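**November – bench notes, paper clip restock**

Started 3:48 pm at the white desk, keyboard end. Purpose: get the colored clips back into small bags so the Irkalstead document sets can be bound by section color. Stock is the mixed vinyl-coated type ordered through Turbridge. Plain steel ones stay in the drawer and are not part of this.

Bag spec unchanged: clear, small, 34 clips per bag, mixed colors. Single-color bags were tried for the Deltville sets and dropped – yellow ran out first each time and the remainder sat unused.

Notes on handling:

- Tip clips out flat on the desk. Do not work from the pile in a tray, they nest.
- Interlocked clips: hold the chain in both hands and slide the outer loop back along the wire. Pulling straight opens the bend, and a sprung clip marks the paper.
- Anything with a spread of more than 3 mm at the mouth goes to scrap.
- Keep the spread clear of the keyboard. Clips under the keys cost us half a morning last time.

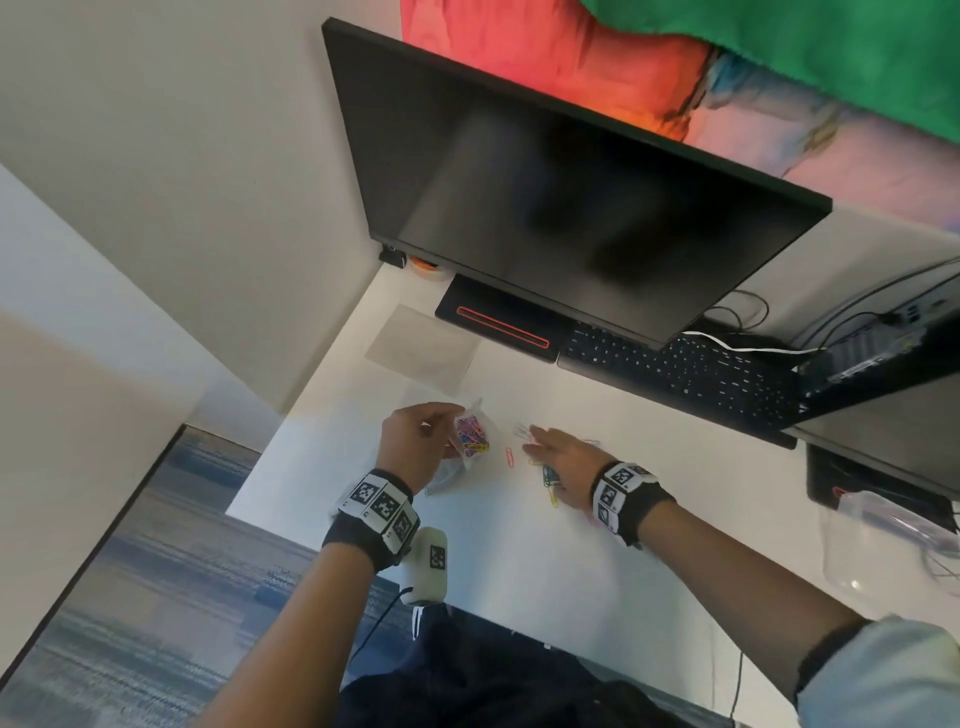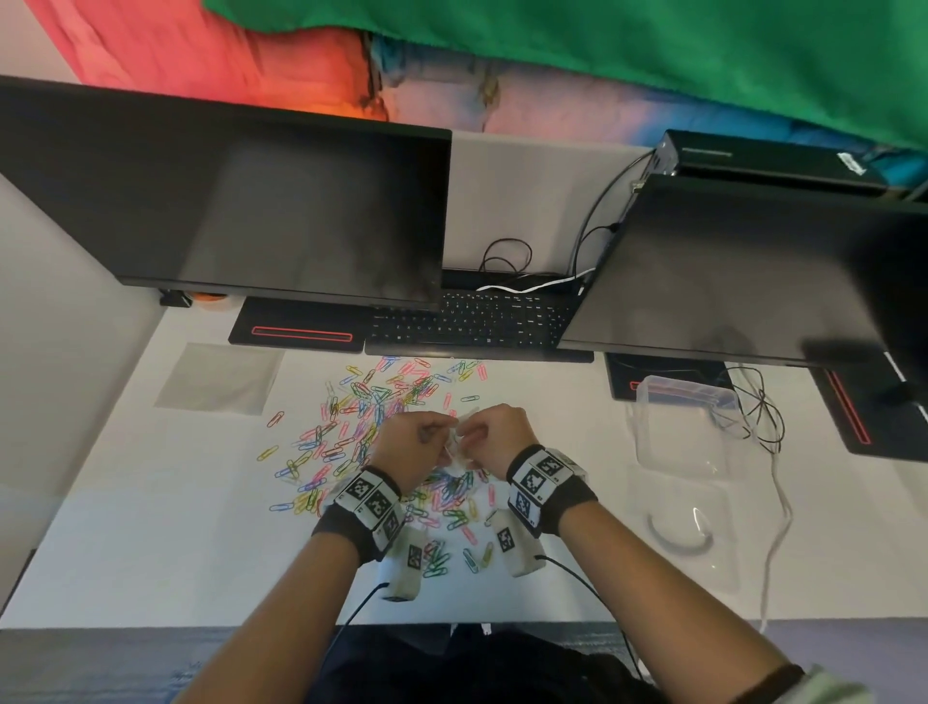
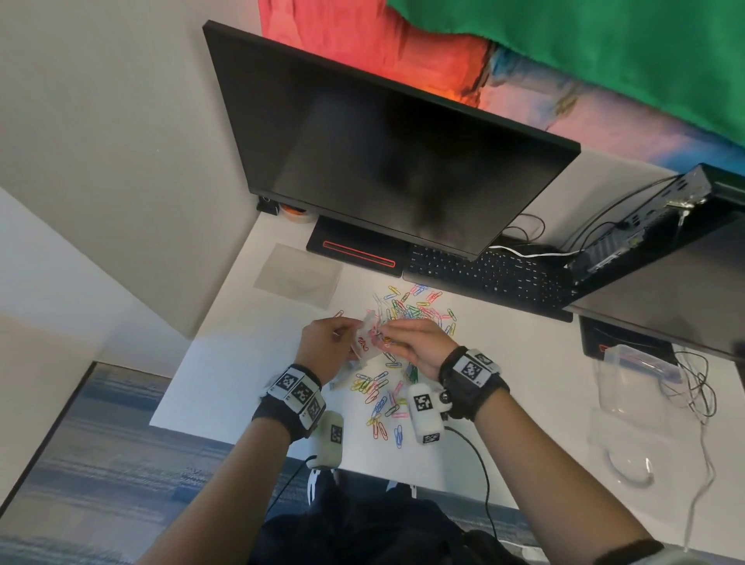

Kęstutis Adomaitis asked whether the bags could go up to 48. They can, but the seal sits badly and the clips press through the film at the corners. Leaving it at 34 until we try the thicker Vahidi bags. He has 5 of those on his shelf and will leave them in my tray.

Chains are the slow part. Suspect they form when the bags are dropped into the supply box on end, so next lot gets laid flat, one layer, label up. Compare chain count when that lot is opened.

To do:

- order bags, same size
- move scrap tin to the left of the desk
- ask Irkalstead which color they want for appendices, blue or green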